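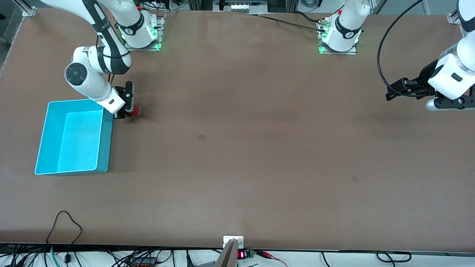 Turquoise bin, brown table, one small red item.

nollden-lost-and-found

A dataset of 1,481 found-item notices from the town of Nollden, typed up, lightly cleaned and released in the belief that someone besides me would like to know how people describe a glove.

Version date: July 21, 2026

What this is

Each row is one notice. A notice is a piece of writing, usually short, in which a person tells other people that an object has turned up. The notices come from shop windows, the corkboard at the Nambiar laundromat, the Flutusero bus depot log and the town's message board, which ran on a package called Ultomora until it stopped running on anything. They cover eight years.

The text is the point. If you want statistics on lost property, the bus depot has better ones and is less sentimental about it. I collected these for the wording: what the finder thought worth mentioning, what they held back so that the true owner could prove themselves, and how annoyed they were by the time they found a thumbtack.

What this is not

It is not a record of what gets lost. It is a record of what gets found by people who then bother to write it down. Umbrellas are badly underrepresented, as most finders regard an umbrella as a gift from the sky. Cash is almost absent, and the few cash notices are so vague that they read like horoscopes.

It is also no use for getting your hat back. I still receive mail about this.

Files

notices.csv: the main table, UTF-8, comma separated, header row included
classes.txt: the item classes, one per line, in the order I thought of them
stopwords.txt: words I strip before counting anything, including "found," which is in nearly every notice and tells you nothing
rules.txt: the typing rules, with the exceptions to the typing rules
CHANGES: see the end of this file, where I have pasted the parts that matter

Columns

There are 16 columns. There used to be more, and I am sorry about the weather one.

notice_id: a plain integer. Gaps are notices I withdrew. Don't renumber them, please.
date_posted: the date on the notice, or the date it was copied if the notice had none.
date_found: only if the writer gave one. "The other day" is left blank.
place_found: as written. "By the thing" is a real value.
place_kept: where the item could be picked up, reduced to a type such as shop, home or depot.
item_raw: the writer's own word for the item, misspellings intact.
item_class: my word for it.
color_raw: as written, including "sort of salmon."
color_norm: the same color forced into a short list against its will.
material: as claimed by the writer. I never saw most of these objects and have no opinion on whether that was suede.
condition: free text, often blank, sometimes accusing.
body: the full notice, with personal details removed.
tone: one of plain, kind, cross, joking, unclear. More on this below.
contact_removed: yes or no.
status: claimed, unclaimed, unknown. Nearly always unknown.
notes: mine. Skip them if you are working to a deadline.

The body column is capped at 256 characters. Anything longer was cut at the nearest whole word and marked with a plus sign at the end. I chose the cap early, for reasons to do with an old import script, and by the time I regretted it the paper originals of the long ones had gone out with the recycling. The cut falls hardest on notices about cats, which run long and save their best material for the close.

Loading it

Any tool that reads CSV will do. In Python:

import csv
with open("notices.csv", encoding="utf-8", newline="") as f:
 rows = list(csv.DictReader(f))

Keep the newline argument. Several of the notices have line breaks inside them, and at least one is laid out as a poem. Spreadsheet programs will open the file happily and then turn some of the size descriptions into dates. A child's mitten marked "3-4" becomes an afternoon in spring. Import the columns as text and this goes away.

How it was collected

Window and corkboard notices were copied by hand into a notebook and typed up later, which means two chances to get every word wrong. The depot log came as photocopies, and the person holding the pen there favors abbreviations. "Blk umb brk" took me a while. The message board posts were saved as pages before the board went dark, so those are the most reliable in the set and also the rudest.

I copied a notice only if it was in public view and about an object. Found pets are included if they were described like objects, with color and condition first. That rule made sense when I wrote it and I have kept it for consistency.

Collection was not steady. There is a thick patch each November, when the first cold week sends gloves all over town, and thin patches wherever I was ill, away or tired of gloves. Do not draw a line through the monthly totals and call it a trend. Someone did this once, on a poster.

Item classes

The classes are handwear, headwear, footwear, keys, glasses, toys, bags, animals and other. "Other" has over 256 notices in it and is the best part of the set. It holds a trombone mouthpiece, half a set of dentures, a jar labeled "do not shake," a wedding cake topper with one person on it, and a door.

Scarves are in headwear. I know. They were in "other," where they crowded out the door, and moving them to a class of their own would have meant re-sorting everything else that goes around a neck, including two leashes. If you split them out, item_raw is spelled well enough for a simple search to catch most of them. Try "scraf" too.

Tone labels

Tone was labeled by one reader, me, in two passes a year apart. The passes agree well on "plain" and "cross." They agree poorly on "joking," and I can only suppose I had a worse year the second time. Where they differ, the second pass wins, except when I overruled it and said so in notes.

"Kind" needs some defense. I used it when the writer went beyond what was called for: "I have kept it dry," or "it looks like a favorite," or the one that offers to mail a stuffed rabbit anywhere in the country. "Cross" is for notices addressed to the owner as a suspect. Most of the shoes are cross.

If you train a classifier on this column, you will get a model of my mood. It may perform well on held-out data, which is also my mood.

Privacy

Names, phone numbers, street numbers and email addresses were taken out of body and replaced with a single underscore. House keys with an address tag had the whole location blanked. Engravings were removed unless they were too general to matter – "World's Best Dad" stays, there being some dispute over the title.

If you recognize your own notice and want it gone, open an issue with the notice_id and it will be withdrawn in the next version. You do not have to explain. One person explained anyway, at length, and I now know a good deal about a certain pair of boots.

Known problems

Duplicates. The same umbrella was sometimes posted in a shop window and on the message board by the same hopeful finder. I merged the ones I spotted. Identical wording is easy. Two different people describing one lost hat as "brown" and "expensive" is harder.

Singular gloves. Writers say "glove" for one and "gloves" for a pair, except when they don't. There is no column for how many, and there won't be.

The door. It has been reported as an error in the data more than once. It is a door.

Depot spelling. I expanded abbreviations in item_raw when I was sure and left them alone when I wasn't. "Sm rd wdn thg" remains at large.

Language. Everything here is in English, and nearly all of it is from one town with firm views on littering. The habits you find may be Nollden habits. The tendency to give the nearest bakery as a landmark certainly is.

Suggested uses

Teaching people to clean messy text. Looking at how writers order color, size and material. Short fiction prompts, which seems to be where most of the downloads go. Please don't use it to judge how honest a town is.

License and citation

The typed text and labels are free to reuse with credit to "nollden-lost-and-found" and the version date. There is no paper to cite. There was going to be a paper.

Recent changes

Dropped the weather column. It was filled in from memory.
Fixed a quoting error that had glued a retainer to a bicycle bell.
Moved sunglasses from headwear to glasses after a short and correct complaint.
Restored the poem's line breaks.
Renamed the "misc" class to "other." The contents were not consulted.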